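Buscamos participantes para enseñar tareas de casa con pinzas de mano

En Bomus llevamos tiempo preparando demostraciones de tareas domésticas para el proyecto Varkow, y necesitamos ampliar el grupo. Si alguna vez ha doblado ropa encima de la cama, ya sabe buena parte de lo que vamos a pedirle (¡y nos alegra mucho que haya llegado hasta aquí!). Lo que cambia es que la tela se coge con una pinza en lugar de con los dedos, y a eso se acostumbra uno con un poco de paciencia.
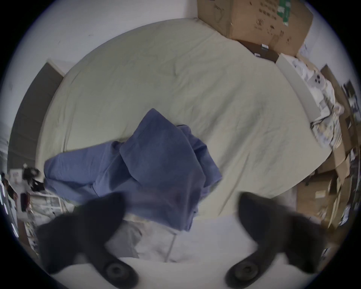

En qué consiste

Cada participante trabaja en un dormitorio corriente, con sus muebles y sus cosas. Se parte de una prenda o un paño arrugado sobre la cama, se coge con la pinza, se levanta, se extiende y se dobla, sin prisas y con movimientos claros. Luego se vuelve a arrugar y se empieza otra vez. El manual recoge 31 tareas, pero para esta convocatoria solo hacen falta las de tejidos.
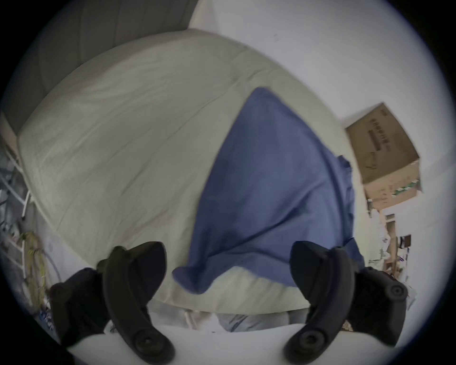 Paño azul sobre el edredón, con la pinza abierta.

Lo que más cuesta al principio es coger una sola capa, así que dedicamos la primera sesión entera a practicar, y esa sesión también se paga. Valen personas zurdas y diestras, mayores de edad, con o sin experiencia, y agradecemos de manera muy especial a quienes tengan buena mano con la ropa y no se desesperen cuando un pliegue se resiste.
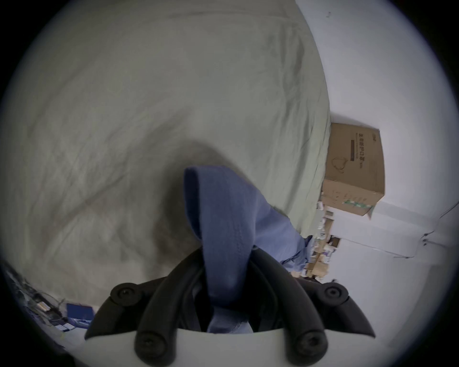 Pesthorpe, 16 de mayo de 2019

Abrimos hoy la segunda ronda. Son 5 sesiones por persona, en turnos de mañana o de tarde, y la compensación total es de 278 euros, con el transporte aparte. Algunas tareas se hacen con una pinza y otras con dos, una en cada mano, que suelen ser las favoritas de la gente en cuanto le coge el aire.

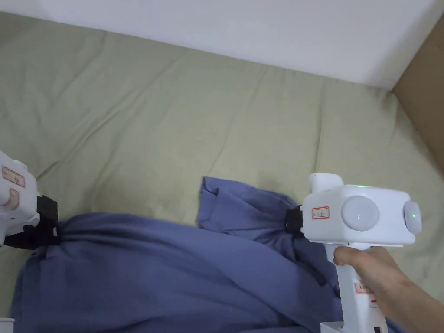

Trabajo con dos pinzas: cada una sujeta la tela por un punto.

Para apuntarse basta con pasar por la recepción del edificio Caron, despacho 211, o dejar allí una nota con su nombre, un teléfono y las horas que le vienen bien. Cuéntenos también, si le apetece, qué tareas de casa se le dan mejor. Contestamos a todo el mundo, aunque a veces tardemos unos días, y las plazas se asignan por orden de llegada hasta completar los turnos.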